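The long way round to a pot of marmalade

The road out of Osesthorpe climbs for eight kilometres before it gives you anything to look at, and then it gives you the whole valley at once, all those old citrus blocks running down to the creek. My grandmother bought her Seville oranges here, and she drove a good deal further than I did to get them, in a car with no heater and a box of empty jars rattling on the back seat.

Sevilles are a stubborn sort of fruit. They're thick in the skin, full of pips and so sour that you'd never eat one out of your hand, and for years the growers around Vidstead were pulling them out to put in navels. There are 43 trees left on the Bhat place, most of them older than anybody who picks them, and each winter the family sells the crop from a shed by the gate until it's gone.

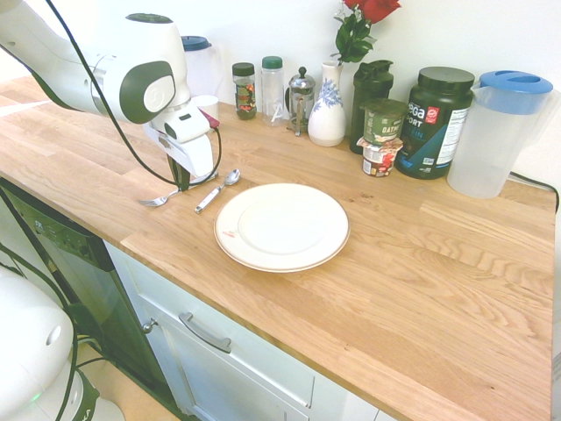 A fork and a white-handled spoon on the butcher-block countertop.

I came home with more than I needed (you always do) and spent the evening slicing peel. Some people mince it, and some use a machine, and good luck to them, but I like it cut by hand, a bit uneven, so you get a proper chewy piece now and then. The pips go into a square of muslin, the whole lot sits in water overnight, and by morning the kitchen smells wonderful!

The boiling is where people lose their nerve. My grandmother's recipe, written on the back of a Clileo seed packet, says only "until it is ready", and I've ruined a fair few batches finding out what she meant.

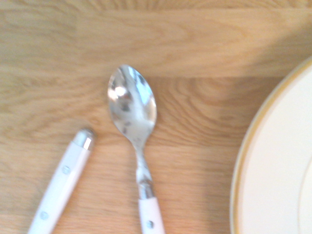
These days I put a saucer in the freezer before I start, drop a little of the syrup on it, wait a moment and give it a push with my finger. If it wrinkles, off comes the pot. If it runs, I give it another few minutes and try again, and I try very hard not to wander off and answer the phone.

I made 30 jars this year, a shade darker than last year's, with more bitterness in them than my neighbours will probably like. They're lined up in the hall cupboard now, next to the good tablecloths, and the first one's already half gone.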